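Dried Stems, Narrow Necks: Notes on Keeping an Arrangement Going

The arrangement in the back room has now lasted longer than any of the houseplants, so I am writing down what I know about it. Most of this is care and positioning. A few readers asked after the January post on shelf depth, and Faustino Escobedo sent a long list of questions about stem length, most of which I try to answer below.

Starting with the vessel. A narrow neck suits dried material better than a wide one. Fresh flowers want water volume and some room for the stems to drink. Dried ones want neither. They weigh almost nothing, they don't bend, and in a wide opening they fall to the rim and stay there. In a narrow neck the stems cross once, lock against each other, and the heads fan out above. The crossing point should sit just inside the opening. If it sits lower, the bunch rotates whenever the table is bumped.

I measured the first vase I bought for this purpose, a Falus bottle form, and with water to the brim it held 993 ml. The volume has no bearing on dried stems but it does tell you how much ballast you can add. I use washed aquarium gravel, 500 g for that size. Pour it through a paper cone. Sand works too but finds its way out when you tip the vase to clean it, and it will scratch a painted surface. I don't use glass beads. They cost more and they shift.

White ceramic is what I keep coming back to. Beige and cream heads look brown against clear glass, where you also see the cut ends and whatever ballast you put in. Against dark stoneware they look bleached. On white they read as their own color. I tried a gray De Bruijn cylinder for one winter and moved it to the hall, where it holds umbrellas for the dolls' house my niece keeps here. It is a good cylinder.

Stem length. The usual advice is one and a half times the height of the vase, measured above the rim. For dried material I go shorter, closer to equal. Tall dried stems vibrate when a door closes, and vibration is what causes shedding. Cut with bypass pruners, dry, on a slant. Scissors crush the hollow ones and a crushed stem splits upward over the following weeks. Keep the offcuts if they are long enough to wedge the neck.

A few green leaves make a large difference. An all-beige bunch goes flat at any distance over two meters. Two or three sprigs, placed low and toward the front, are enough to separate the pale heads from a pale wall. If you want the green to hold, preserve the sprigs in glycerin first: one part glycerin to two parts hot water, stems crushed at the base, left standing until the leaves feel supple all the way to the tip. Mine took 9 days. Eucalyptus darkens in the process. Ruscus holds its color better but goes limp if you leave it too long.

Placement. I have a cream-topped table in the working half of the room and a white one pushed up against the back of it. The vase goes on the rear one. The front table gets used and the back table holds whatever ought to stay put, and the seam between them works as a boundary. Things migrate across it from back to front and get carried home again at the end of the day. The vase is the one item that has never made the trip.
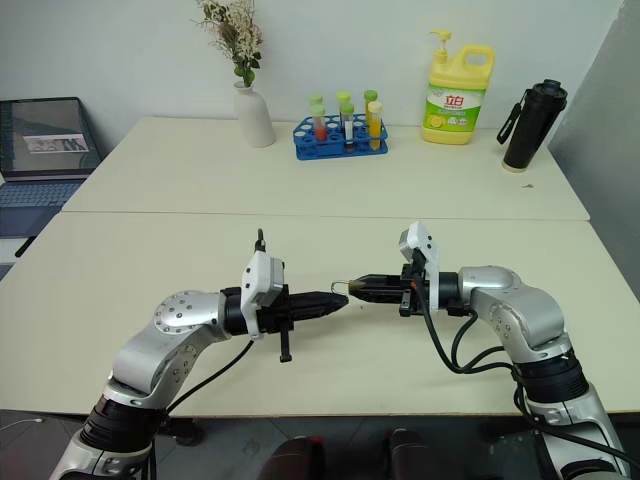
Dried flowers on the rear table, center-left, with the laptop further along to the left.

The laptop end of the row is the less satisfactory part. A keyboard collects whatever falls, and dried heads always drop something. I leave a gap between the vase and anything with keys or vents, and brush that strip of tabletop every week with a soft paintbrush. Vacuums are a mistake here unless you have cloth over the nozzle. I lost most of a stem of statice to ours.

Light. Direct sun strips the remaining pigment in one season. Creams go to straw and the glycerined green goes to khaki. A table set back from the window is fine. Turning the vase a quarter each month evens out the fading, and I have it noted in the household calendar under filters.

Humidity is the other variable. Above 60 percent the finer grasses soften and droop, and if they stay that way for long they mold from the inside of the bunch, where you don't look. Roswitha Trummer, who taught the evening course I took, kept hers in a stairwell and had no trouble for years, but her stairwell was heated. In a kitchen I wouldn't bother.

Dusting. Hair dryer on the cool setting at its lowest speed, held at arm's length, working from the top. Do this outdoors. For heads with a tight surface a dry makeup brush is better. Hairspray as a fixative is widely recommended and I have given up on it. It holds the seeds on for a while, then it holds the dust on permanently. Stutetti sells an unscented matte sealant intended for pampas grass, and one light coat before arranging has reduced the shedding here. Two coats made the heads look wet.

Replacement. I don't replace the whole bunch. Pull the worst stem, hold the rest at the neck with the other hand, slide the new one in through the same gap. If the crossing point collapses, take everything out and start again on newspaper. It takes ten minutes.

Still to test: whether felt pads under the base do anything useful about vibration. The Clunis ones I ordered are 2 mm thick and I suspect that is too thin. Next up after that is the drawer dividers.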